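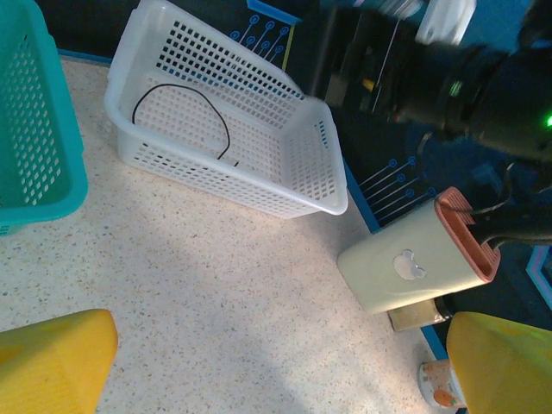

Wim Van Loon 于 2/2/22 写道:

> 各位,《镇长宣布路面坑洞列入文化遗产》那篇我又读了一遍,还是觉得太温和。镇长在台上讲了半天,读者笑一下也就过去了。我主张把副镇长那段删掉,结尾换成居民排队买票参观坑洞。另外标题太长,手机上会折成三行。Ashton 说保留“文化遗产”四个字就够了,我同意他。
> 还有,Lutumthorpe 这个地名要不要换?上个月又有人来信问怎么坐车去。
> Wim

Wim,还有各位老朋友,大家好:

先说声抱歉,信回得晚了,这两天一直在跟排版较劲,第七版的页脚怎么调都不对,昨晚才算弄妥。Wim 的意见我来来回回看了好几遍,大部分都赞成,不过有几处还是想唠叨几句,请诸位多担待。

标题我赞成改短。“文化遗产”四个字确实是全篇的骨头,我试着拟了一个:《坑洞申遗,镇长落泪》。Annelies Claeys 觉得“落泪”俗了点,可我私心里很喜欢,镇长这个人物从七月那一期开始就动不动掉眼泪,老读者看到会会心一笑的。要是大家实在不喜欢,我也不坚持。

副镇长那一段,我想替它求个情。整篇里镇长讲的都是大话,“百年老坑”“祖辈传下来的颠簸”,听多了难免腻,副镇长站在旁边小声问一句“那补路的钱呢”,气氛一下子就变了。讽刺文章最怕从头到尾一个调门,得有个老实人在场才行。段落可以压,现在全文473个字,压到四百出头我看没问题,删光就太可惜啦。

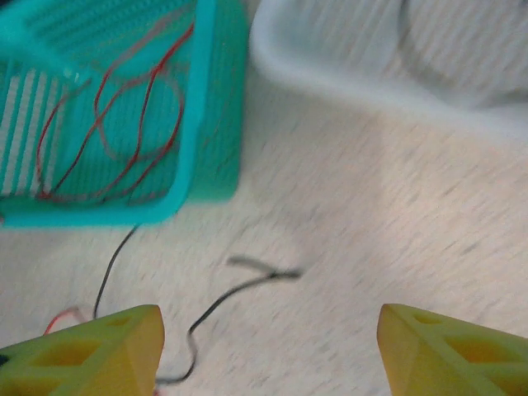
结尾排队买票的主意真好!我读到的时候在厨房里笑出了声,把猫都吓跑了。我只想再添一个小细节:票分两种,普通票站在坑边看,贵宾票可以开车过去颠一下,修车费自理。Hendrik Visser 要是有空,能不能帮忙顺一顺售票员的那两句话?他写这种慢吞吞的公务腔比我强得多,我一写就写成银行柜台了。

至于地名,我倒主张留着。Lutumthorpe 用了这么多年,跟家里的旧椅子似的,坐着就是舒服。来信问路的那位读者,我已经客客气气回了信,告诉他镇上的公交车早在创刊号里就被镇长卖掉了,他回信说要续订一年,可见没有生气。当然,Undach 现在有3,637位订户,里头总会有几位刚来的,读到一半当了真,转给亲戚,亲戚再打电话去骂人,这种事以前也有过。我的想法是栏目名上方那行“本版纯属胡说”字号放大一点,别的就不动了。正文里千万不要解释,一解释就不好笑了。

再啰嗦一件:Annelies Verschueren 交来的那篇“部长演讲”,我还没顾得上细看,只翻了开头,部长把停电说成“全民早睡计划”,很有意思,就是掌声太密,括号里“鼓掌”“长时间鼓掌”“起立鼓掌”一路排下来,读着有点累。留两处应该就行,最后一处不妨写成“无人鼓掌,灯灭”。Annelies 你别急着改,等我看完整篇再给你写信。

改好的坑洞稿请直接回到列表里,附件常常被系统吞掉,还是贴在正文里稳当。天冷,各位多穿点。

祝好
Bagheri

又及:上一期第182页的勘误我写好了,把“市政厅”错印成“市政听”那处,Wim 说干脆不勘误,说不定更贴切。我投他一票。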